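4.3 Recording a demonstration by remote control

Use this procedure to show the Nondon arm a desktop disassembly task with the hand controller. For guiding the arm by hand, see 4.2. Both methods save to the same task library, but you can't mix them within one recording.

Before you start

The arm must be homed and the wrist camera checked (section 3). Disconnect the computer from mains power, hold its power button in for 30 seconds, and take the side cover off. Clamp the chassis to the bench with the opening facing up.

CAUTION: Never open a power supply unit, and never record a task that opens one. The parts inside can hold a charge after the cord is pulled.

Steps

1. Turn the mode key to REMOTE. The ring on the base goes from white to green.

2. On the tablet, tap New Task and type a name. Use the part first and the action second, for example "PSU lift".

3. Squeeze and hold the grey paddle on the controller. The arm only moves while the paddle is held.

4. Bring the gripper over the chassis until the power supply is near the centre of the wrist view and the fingers are at the bottom. Let go of the paddle.

5. Check the view for loose cables between the fingers and the part. Move them aside by hand while the paddle is released.

6. Press Record, wait for the tone, then squeeze the paddle and carry out the task at a steady pace. Keep travel speed under 100 mm per second inside the chassis.

7. To close the fingers, roll the thumb wheel forward. Stop when the force bar on the tablet turns amber.

8. When the part is clear of the chassis and set down, open the fingers, back the arm away and press Record again to stop.

9. Play the recording through on the tablet. Tap Keep or Discard.

Note: A single recording can be up to 400 seconds long. Split longer jobs into separate tasks and join them later in the Sequence screen (5.1).

Note: Glare off bare metal can hide an edge in the wrist view. Turn the bench lamp away or lower its brightness and check the view again before you record.

CAUTION: Don't rest the fingers on the motherboard or heatsink. If the arm touches either, release the paddle and press Discard.

If the tablet shows error 267, the controller has lost its link. Set it back in the cradle until the ring turns white, then begin again at step 1.

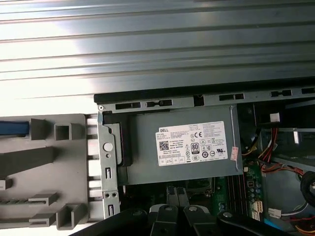 Page last changed: Friday, February 1, 2019, by Larysa Maksymiv

Wrist view with the gripper fingers low over the chassis and the power supply above them. The DELL label is facing up.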